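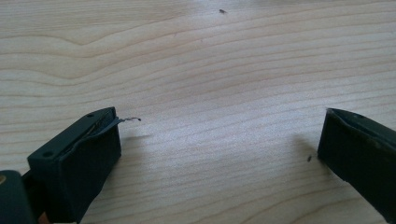 Filed under: Bench Notes / Tables & Tops / Finishing

August, Kornbridge shop. Rizvi table, top only. Start 8:40.

Continuing from the last entry. Top is flat on the bench, show face up, base still in the rack. Length checked again with the steel rule: 1,545 mm. The job sheet has the same number, so the trim cut at the left end stands and nothing further comes off.

Bare wood is paler than the sample board the client signed off. Blond, with the grain lines a step darker, tan to beige. The sample board was oiled, so a difference is expected, but I want a test on the underside before anything goes on the show face. If the oil takes it too far toward yellow we switch to the hardwax and accept the extra day.

Grain notes, for whoever does the final passes. The lines run mostly lengthwise, in long bands that dip and rise. Upper left there is a soft wave. Toward the right they close up and start to run at a slant, and this is the part that gave trouble under the plane. Tear-out there was shallow, taken down with the card scraper. I worked it from the right edge in, light cuts, burnishing the hook again after every few strokes. It came clean. Do not go back to the plane in that area for any reason.

Species is not on the Arasau delivery note. It gives only a grade and a lot number, 437. I have written the lot on the underside in pencil and asked for the species by email. It matters for the spec sheet more than for the work.

Sanding

Started at 120 on the scraped area only, by hand, cork block. Then the whole top at 180 with the orbital, slow setting, overlapping half a pad. Vacuumed. Raised the grain with a damp cloth, left it until 10:15, then 220 by hand along the grain. The wavy part does not allow a straight stroke that is truly with the grain everywhere. I followed the length of the board and ignored the curves. Any scratches that cross the bands are fine enough at 220 that I could not find them with the lamp laid low.

Did not go to 300 on the face. Last time we did that on an Arasau top the oil sat on the surface and wiped off uneven. Edges only get 300, two passes, corners by hand. The arris is just broken, no visible round. The client was specific about it.

Light

Daylight from the window side is no good for judging the middle of the top. The center washes out and looks nearly white, and the edges read warmer than they are next to it. I had marked the center as over-sanded in pencil, then checked it again with the blind down and the lamp on, and color and texture were the same as the edges. Mark erased. Suggest we do all surface checks with the lamp and leave daylight for the final color comparison, with the sample board laid flat on the top and moved from end to end.

Oil test, underside

Three patches, taped off, each a hand's width, near the left end where the base will cover them.

Patch A – Gremier clear, one coat, wiped at 15 minutes. Warms the wood noticeably. Grain lines come up darker, more contrast than bare. Close to the sample board.

Patch B – Gremier clear, two coats. No darker than A that I can see, slightly more sheen. The second coat took longer to wipe off and felt tacky at the tape line.

Patch C – Gremier with the white tint, one coat. Nearest to the bare wood. It keeps the pale tone, but there is a faint chalkiness in the open part of the grain that I don't like. May be my mixing. The can had settled hard and I gave it only a short stir.

A is the choice unless the overnight look changes it. Patches to be read again tomorrow with the blind down, dry, against the board. Whoever reads them first should write the result here and not rely on telling someone.

Flatness

Straightedge across the width at both ends and the middle. Left end and middle, no light under it. Right end, slight hollow, a 0.2 feeler goes in and a 0.3 does not. The hollow is where I scraped, so it is mine. Not enough to feel with the palm. Leaving it. Along the length the top is straight on both long edges. The diagonal check with winding sticks shows no twist worth correcting, and the base will hold it in any case.

Underside hardware

Slots for the expansion brackets are still to be cut. The template is the one with the blue tape, not the older one, which has the fence set for the thicker tops. Depth stop at 12. Cut these before the face is oiled, so the top is turned over once on the clean blanket and does not come down on a finished surface. I nearly had the order wrong on the plan and have corrected it on the board.

Order of work from here:

1. Read patches, record result.
2. Cut bracket slots, underside.
3. First coat underside, wipe, leave on the pyramids.
4. Turn, wipe down the face with a dry cloth, tack cloth after.
5. First coat face and edges, wipe at 15.
6. Gray pad, very light, then second coat on the face only if the first has dried patchy at the right-hand end.

Item 6 is a judgment call. Tight grain may drink less than the open bands, and I would expect the right end to look a little glossier after one coat. If so, a thin second coat over everything, no spot repairs.

Materials used: 120, 3 sheets. 180, 4 discs. 220, 5 sheets, one of them torn on the bench dog and thrown out. Gremier clear, negligible. We have one unopened can, enough for this top and the shelf that goes with it. The tinted can should be stirred properly or replaced before anyone judges it again.

Open: species from Arasau. Delivery window from Rizvi, who asked for a morning. Whether the shelf is from the same lot – the label is missing and the color is close, but the grain on it is much straighter.

Stopped 4:20. Rags laid out flat on the rail outside. Top covered with the cotton sheet, no plastic.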